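Making Friends With the Coat Rack
by Fiona Purves
April 12, 2018

My grandmother kept a coat rack in her front hall that wore so many coats you could not have said what color it was, and every so often it fell over in the night and scared the dog half to death. I think of it whenever somebody writes to me about a standing rack, and plenty of you have. So let's settle in and talk about the plain old wooden kind, with a pole and pegs and feet, which I love dearly and which most of us treat rather badly.

Start with where it lives. A rack wants a level spot, out of the way of any door, with room for a grown person to swing an arm into a sleeve. Old floorboards can be sneaky, so set the rack down, give the pole a gentle push from each side and see if a foot lifts. If it does, turn the whole thing a little and try again before you go hunting for felt pads. Very often a quarter turn is all it needs! 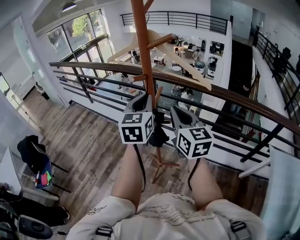 A tall wooden rack by the handrail, with a couple of hangers up top and something dark at hand height.

A landing or a mezzanine is a lovely place for one, as long as you think about what's on the other side of the railing. Keep it far enough back that a sleeve can't catch on the rail, and please don't leave keys or a phone in the pockets of anything that hangs near the edge. Iona Munro wrote to me last December to say she had dropped a full glasses case onto the floor below that way, and she was very cheerful about it, considering.

Now, the pegs. People load the top ones first and they load one side, the side they walk up to, and then they wonder why the rack leans. Put the heaviest coat on a low peg. Put the next heaviest across from it. Light things (scarves, a cardigan, the hat you only wear to the mailbox) can go up high. I allow two things to a peg and no more, and in my house that rule gets broken by about suppertime on the first cold day, but it's still a good rule.

While you're there, take hold of each peg and see if it turns. On a rack with glued pegs, a loose one should be pulled out, scraped clean of the old glue, given a small dab of wood glue and pushed home, and then left alone overnight with nothing on it. If yours are screwed in, snug them by hand. Don't reach for pliers, or if you must, wrap the jaws in an old sock first.
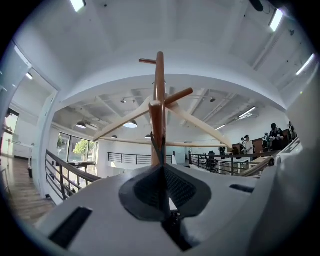

Cleaning is a pleasant job for a rainy morning. Everything comes off, and I do mean everything, including whatever has been tied around the pole since goodness knows when. Dust from the top down with a soft dry cloth, getting into the corners where the pegs meet the pole, where the gray fluff likes to collect. A varnished pole can then have a wipe with a barely damp cloth and one drop of dish soap, followed right away by a dry one. Skip the spray polish on the pegs. It makes them slick, and the slippery linings slide right off.

Agustina Aravena, who has refinished more old furniture than I have owned, tells me she does the feet last and with a separate cloth. They pick up grit from shoes, and that grit will scratch a nice finish if you carry it up the pole. 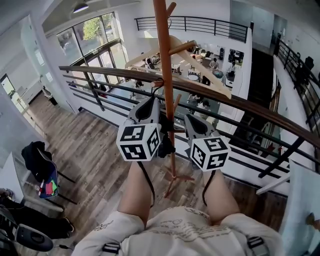

Hangers on a coat rack are a matter of taste, I suppose. I'm for them. A jacket hung from its collar loop gets a little tent in the back of the neck after a while, and a proper curved wooden hanger saves it. Do use the upper pegs so that the hem clears the feet, and face the hooks the same way so you can lift one off without bringing its neighbor along. Run a fingertip over the wood now and then, too. If you feel a splinter, a few strokes of fine sandpaper will spare your sweaters.

And take a minute for whatever is near the rack. Bags and gloves wander off to the closest flat surface, whether that's a hall table or a desk at work, and they stay there until spring. A shallow tray gives the small things somewhere to go. At a shared rack, a short note in large letters asking folks to take home what's theirs works better than a long one.

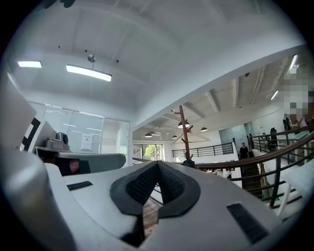 The glass partition side, with a paper notice taped up on the glass.

If you do tape a note to glass, use painter's tape, and fold one corner under to make a little tab for pulling it off later. Any sticky bits left behind will come away with warm water and patience, or a dab of cooking oil if the patience runs out.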